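11th November, bench notes, ballot tally project

Ran the Grulwood council count through our tally script again. The recall question got 750 valid papers, and the script now agrees with the clerk's sheet, which it declined to do in June. The old trouble was blank second preferences. We were treating a blank as a vote for whoever was listed first, a policy I'm told some councilors would support.

Ward results on the bus levy motion: 134 for, 71 against in Cendow. Elludow still hasn't posted theirs. Their site says "shortly," and has said so since the summer recess.

The Khamphan ward file came in as a scan of a printout of a spreadsheet. Retyped it by hand. Found 36 papers filed under the wrong motion, the one about renaming the footbridge, so the footbridge is less popular than reported. Moved them and left a comment in the file. Somebody please check my typing before we send it to the clerk.
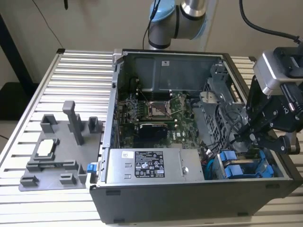 Tower on its side, panel off. CPU socket empty, bracket up.

To do:

- rerun Cendow with spoiled papers split out
- write to Elludow again, politely, second attempt at politely
- decide what we call an abstention. The minutes use three words for it and the script knows one

Don't touch the preference table until the Khamphan check is done.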